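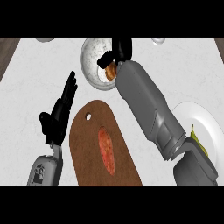 机器现在能做家务了吗?

能做其中一部分:物体位置大致固定、碰坏了损失不大、慢一点也没关系的那部分。需要自己判断“做完没有”的活,目前还得有人看着。

上面的答案我改过几遍,以前写得比较乐观。过去这段时间我一直在跑一套仿真厨房任务,平台叫 Nisen,策略是自己微调的。任务本身说起来很无聊:台面上有盘子、碗、砧板和几样食物,双臂,灵巧手,指令是一句话,比如“把盘子里的面包放进碗里”。一共 13 个任务,累计跑了 3457 个回合,日志占的硬盘比代码多得多。下面是整理出来的笔记,按我自己关心的顺序写,没有按难度排。

先说抓取。面包这类物体在仿真里是刚体,网格是凸分解过的,接触面比看上去粗糙。手指张开的角度稍有偏差,指腹接触的就是凸包的棱,面包会转一下,然后从拇指一侧滑出去。这种失败在真机上不常见,真的面包会被压扁一点,摩擦也更宽容。反过来,真机上会掉渣、会被捏破皮,仿真里没有。所以仿真的抓取成功率既不能当上限用,也不能当下限用,我只拿它比较同一平台上的两个检查点。

多指手的控制频率和手臂的控制频率最好分开记录。我一开始把两者写在同一个时间戳下,结果回放时手指总比手腕早合拢,查了很久才发现是日志的问题,策略没有错。

放置比抓取麻烦。碗有深度,手要伸到碗口以内再松开,或者在碗口上方松开让东西落下去。前一种容易让手指或前臂蹭到碗沿,碗被带着走;后一种在碗浅的时候会弹出来。示范数据里这两种做法都有,策略学到的是中间状态:手在碗沿的高度停住,手指开一半,再合上,再开。多模态动作分布的老问题,换成扩散头之后好一些,没有消失。后来我把示范按松手高度分成两组,只留一组重训,停顿明显少了。代价是遇到没见过的碗,适应能力变差。

遮挡也是放置阶段的主要麻烦。俯视相机看得到整个台面,但是右臂一伸过去,前臂正好压在盘子和碗之间的视线上,目标有很长一段时间只露出一部分。腕部相机能补上一些,不过手里拿着东西的时候,腕部画面里大半是那个东西。我试过给策略加历史帧,加少了没用,加多了它开始根据自己刚才的动作猜下一步,看不看台面都一样。目前折中的做法是只在抓取完成的那一刻存一帧,作为后续的参考。

然后是“哪只手来做”。双臂系统在这类任务上多数时候只需要一只手,另一只闲着。闲着的手放在哪里其实是个问题。示范里操作员会把不用的手举在一旁,策略也照着学,但学得不稳,有时那只手会慢慢飘到砧板上方,挡住下一个目标。我的处理办法是给闲置手加一个很弱的位姿惩罚。粗糙,但管用。

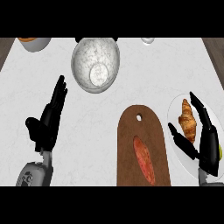
失败回合我逐个看过一部分,归了 34 种原因,分得太细,后来合并成 3 大类:接触类、感知类、终止类。接触类就是前面说的滑脱和蹭碰。感知类里最多的是把相邻物体当成一个,两个食物挨着放在盘子上,颜色又都偏暖,手会朝两者中间下去。终止类最值得单独讲。

终止的意思是,策略要知道什么时候停。面包已经在碗里了,手应该退回来;面包掉在碗外面,手应该重新去抓。人做这件事不需要想,看一眼就行。策略的做法是按时间走:示范里通常到这个时刻就松手后退,那它也后退,至于碗里有没有东西,影响很小。我专门做过测试,在它抬手途中把面包从手里删掉,大多数回合它仍然会走完全程,在碗上方认真地松开手指。训练集里几乎没有失败后补救的示范,学不到也正常。

补数据是有用的。把失败后的状态存下来,从那个状态开始让人接管,再放回训练集,效果比同等数量的完整示范好。问题在于,补救数据要靠人来判断哪里算失败,这个判断很费时间,而且两个人标出来的边界不一样。同一个人上午和晚上标的也不一样,我自己就是。

再说车间。很多人觉得家务难,工厂里的活应该早就解决了。固定工位的上下料确实解决得早,Cakholm 那条小线我去看过,送料盘、夹具、光电开关,机械臂只负责从已知点搬到已知点,节拍很稳。但同一个车间里,把混装的零件倒出来理顺、把缠在一起的扎带分开、擦掉台面上的切削液,还是人在做。这几件事和厨房里的事性质相同:物体状态不固定,完成的标准说不清。Mac Suibhne 的产品页上有一段分拣演示,剪得很干净,没有给出连续运行的长度。我对没有连续运行记录的演示一律不引用。

家用这边,Grosar 的那台样机我只在五月的一次开放日上见过,做的是收餐具。速度慢,动作保守,旁边站着一个拿急停的人。我站着看完了一轮,中间停过两次,一次是餐具叠得太紧,一次没有解释。说它不能用不公平,说它能用也早了。对我来说有参考价值的是它的停法:遇到不确定就停住等人,没有硬做下去。把“停住等人”做成一个可靠的输出,我觉得比再提高一点抓取成功率更值得花时间,我手上的策略目前做不到。

有读者之前留言问仿真里能做到多好才值得上真机。我没有通用的阈值。我自己的习惯是看三件事:换随机种子以后排名会不会变;把台面纹理和光照换掉以后掉多少;闲置的那只手会不会碰到不该碰的东西。第三件看起来琐碎,可是真机上先撞坏的往往就是那只手,修一次等很久。台面如果是浅色石材,反光也要单独测,浅色的盘子放在浅色台面上,盘沿的边界很弱,分割结果会时有时无。

软性食物我基本没有碰。切菜也没有。砧板上那根红色的东西目前只当障碍物和干扰项用,没有给它写任务。真要做切的话,得先换掉刚体假设,仿真速度会慢到没法大批量跑,这一块留给有机器的人吧。

下一步打算做的事情有两件。一是把终止判断从策略里拆出来,单独训一个小的分类头,输入用抓取完成时存的那一帧加上当前帧,输出只有“完成”“没完成”“不知道”。二是把接触类失败里滑脱的那部分重新跑一遍,换更细的碰撞网格,看看有多少是仿真自己造成的。第二件估计要先清硬盘。

补一条勘误:上一篇里我写闲置手的惩罚项只在抓取阶段生效,查了配置文件,全程都是开着的。对应的对比曲线要重画,画好以后替换在原文里。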